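Section 4. First run in the simulator

Do this section before you switch on power to either arm. You will need the Domier controller box, the bench computer and the workshop copy of this manual. The arms stay clamped to the bench with their supply unplugged throughout.

The kitchen worktop file was built by Selina Ruchti for the shared bench in the back workshop and uses the same arm spacing as the real frame. If you are building at home and your arms stand further apart, change the spacing in step 3 and save the file under a new name.

4.1 Loading the worktop

1. Start the bench computer and log in with the workshop account.

2. Open Ternis and choose Load world. Pick kitchen_top from the list. The first load is slow on the older machine. Wait for the status line to turn green.

3. Open the Arms tab. Check that base spacing reads 109 cm. If you measured something else in section 2, type in your own figure and press Apply.

4. Set both hands to the Dekik three-joint profile. The two drop-down lists are separate and the right one does not follow the left.

5. Press Home. Both arms should go to the rest position without touching anything on the worktop. If either one passes through the surface, the base height is wrong. Go back to section 2.6.

Note: Black bars at the top and bottom of the camera view are normal. Ternis keeps the width of the view and fills the rest. Do not stretch the window to get rid of them, as this upsets the click-to-point tool.

4.2 Jogging the hands

6. Choose Jog and set the speed to 4. Leave it there until you have finished this section.

7. Bring the left hand in beside the placemat, level with the food item lying on it. Stop short of contact.

8. Bring the right hand in over the black tray and open it wide enough to pass one finger down each side of the round fruit. The yellow fruit is close by, so come in slowly.

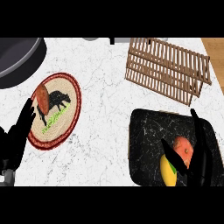 9. Close the right hand in small steps and watch the force reading for that side. It should stay at zero until the fingers meet the fruit and then climb evenly. A reading that jumps about usually means a finger is pressing on the tray or on the other fruit. Open, raise the hand a little and try again.

10. Lift, hold, lower and release. Repeat with the left hand on the placemat.

Caution: Do not jog both hands at once in this section. The collision check in this version only covers one arm against the worktop. It does not check one arm against the other.

Caution: The pot and the dish rack are fixed in the file and will not move if struck. A real pot will. Treat any contact with either as a failed run.

4.3 Saving the run

11. Press Save log and enter your name and the bench number.

12. Copy the log to the Brunner folder on the shared drive.

13. Quit Ternis before unplugging the controller box. If the box is pulled out first, the hand profiles go back to their defaults and step 4 has to be done again.

Force limits in this section were last checked by Solène Boyer, 12/28/21.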